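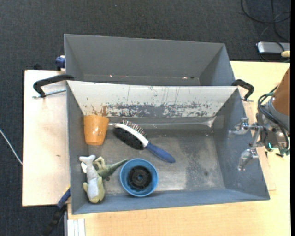

Grey bins on a pale wooden worktop. The one in front has seen some use.

I want to put in a good word for scuffed things. Scratched tubs, dented tins, the tray with the paint coming away in flakes. Most of us hide them when visitors come, and I think we should stop, because a worn container is one of the most cheering objects a person can own!

My own conversion came when I moved to Jirnuston and inherited a shed full of storage from the people before me. I counted myself unlucky at first. I had a lovely plan involving matching boxes with lids (I'd even drawn it), and I spent a Monday evening pricing them up. For the number I wanted it came to 972, before delivery, and that was for boxes. Empty boxes! I shut the laptop and went out to look at what I already had.

What I had was ugly and it was marvellous. There was a deep crate with a split handle that has since held potatoes, wet boots, a sleeping cat and the whole of our Christmas lights. There was a tub so scraped inside that I stopped worrying about it straight away, and that's the great gift, I think. You can throw a trowel into a scraped tub. With a brand new one you lay the trowel down gently, like a guest, and for the first month you wipe it out every time and feel slightly cross with everyone else in the house.

The repair café in Dustesetti understands this better than any shop I've been in. Their shelves are a jumble of old office trays and biscuit tins, labelled in 5 different sorts of handwriting, and I have never once seen anybody fail to find a screw there. People drop in for a fuse and stay for two hours. I've done it myself, more than once, and come home with a lamp.

I know the case against. Some things need to be spotless, and I wouldn't keep flour in anything that lives in my shed. Cracked plastic can be sharp, and a box that has lost its bottom has earned its rest. Fine. But I'd guess about 100 perfectly sound containers go into the skips at our tip every week in May, when the whole town gets the tidying bug, and most of them have nothing wrong beyond a few marks. I've pulled my car over to look. It hurts!

So before you buy the matching set, go and have a rummage. Ask your neighbours too. The allotments at Nener have a swap table by the gate, open until six, and last time I was there it held a very fine washing-up bowl with only one corner melted. I left it for somebody else, and I've been regretting it ever since.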